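Cahier d'atelier - teinture
ven. 1 octobre

Bain 123, garance, reprise du bain de février

Je note ce soir pendant que je m'en souviens encore bien. Le but était de retrouver la nuance pêche du mois de février, celle que Sayaka avait obtenue sur le coton et que nous n'avons jamais réussi à refaire. Sa fiche dit seulement « garance, bain faible, eau du robinet ». Elle ne dit ni la durée, ni combien de craie.

J'ai pris 100 g de tissu sec, coton lavé, pesé avant le mordançage. La garance vient de Kodley, sac 1314. Ce n'est pas le même sac qu'en février, il faut le garder dans la tête quand on compare. La poudre sent un peu plus la terre, et elle est plus fine au toucher.

Mordançage fait la veille au soir, tannin puis alun. J'ai laissé le tissu dans l'alun toute la nuit avec le couvercle. Le matin, rinçage court, un seul passage. Kiều rince toujours deux fois et elle a peut-être raison, car il restait un peu de poudre blanche dans les plis.
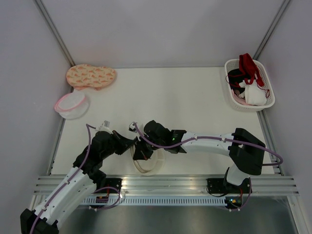
Pour la chauffe, je suis monté très lentement. Sayaka m'a rappelé au téléphone que la garance devient brune si on la brusque, et je voulais cette fois rester bien en dessous du frémissement. Le thermomètre de la grande cuve affiche deux degrés de trop par rapport à celui de Noboru. Je me suis fié au sien.

Ce que j'ai observé dans l'ordre :
- au début, le bain est orange trouble et le tissu prend un jaune assez laid, un peu comme du thé léger ;
- après une heure à peu près, le jaune passe au saumon, d'abord sur les bords cousus ;
- j'ai ajouté la craie à ce moment, une demi-cuillère délayée dans l'eau tiède. Le bain a foncé tout de suite. Je pense que c'était trop ;
- ensuite plus de changement visible, j'ai coupé le feu et laissé refroidir dans la cuve.

Après séchage : rose brique clair. C'est une jolie couleur, mais ce n'est pas la pêche de février. À côté de l'échantillon de Sayaka, le mien paraît plus froid, surtout près de la fenêtre. Sous les tubes du plafond on les confond presque. Huw a regardé les deux et trouve le mien meilleur ; je lui ai répondu que la commande de Wasura est pour l'autre.

Question de l'eau. En février la cuve était remplie au robinet de la cour, et maintenant nous prenons l'eau de l'évier du fond, qui passe par le filtre Dai. Si le filtre retire une partie du calcaire, alors ma craie ne fait que remplacer ce qui manque, mais je n'ai aucune idée de la proportion. Je n'ai pas mesuré la dureté. Il reste des bandelettes dans le tiroir, à condition qu'elles ne soient pas périmées.

Tenue au lavage

J'ai coupé cinq bandes dans la chute et je les ai cousues chacune sur un carré de coton blanc. Savon neutre pour toutes. Une bande reste témoin, non lavée, dans l'enveloppe collée à la page suivante. Les autres partent à la machine avec le linge de Kanako lundi - elle est d'accord, à condition que ce ne soit pas avec du blanc.

Je n'attends pas de surprise de ce côté. Le carré blanc du bain précédent était à peine teinté, et seulement le long de la couture, là où le savon s'était mal rincé.

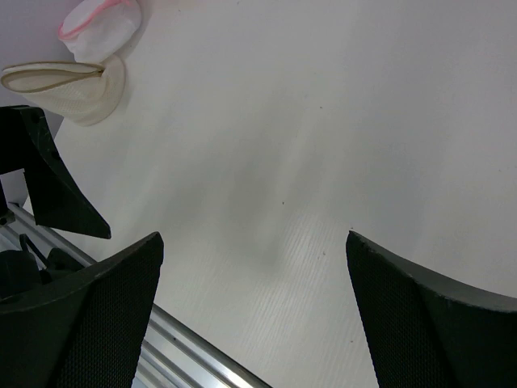

À faire pour le prochain bain

- même sac de garance, sinon on ne saura plus rien ;
- eau du robinet de la cour, sans filtre ;
- pas de craie du tout dans la première moitié, et garder un morceau de tissu sorti avant l'ajout ;
- deuxième rinçage après l'alun, comme Kiều ;
- demander à Sayaka si elle avait réutilisé un bain déjà épuisé. Elle dit « bain faible » et j'avais compris « peu de poudre », mais cela peut vouloir dire aussi un deuxième passage. En français les deux me semblent possibles.

J'ai gardé le reste du bain dans le seau à couvercle, étiqueté. Ne pas le jeter avant mardi, s'il vous plaît. J'y mettrai un petit morceau de lin, juste pour voir.

Commande Disovier : il manque l'alun et les gants taille M.

Ajout de Noboru, au crayon : le thermomètre de la cuve est faux depuis l'été, je le change.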